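Buanderie de l'immeuble Omura : nouveaux horaires en mars

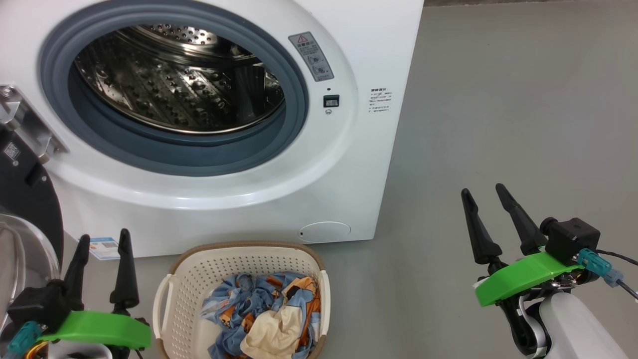
À partir de mars, la buanderie du sous-sol ouvrira à 6 h au lieu de 8 h, week-end compris. La fermeture reste fixée à 22 h. Le jeton passe à 3 euros — il est toujours en vente à l'accueil, côté rue Staretti.

Merci de vider les filtres après chaque cycle et de ne pas laisser de linge sur les tables pendant la nuit. Les sacs oubliés seront gardés 6 jours au local Dankwa, puis donnés. Les draps peuvent être lavés à 80 degrés, pas les couettes.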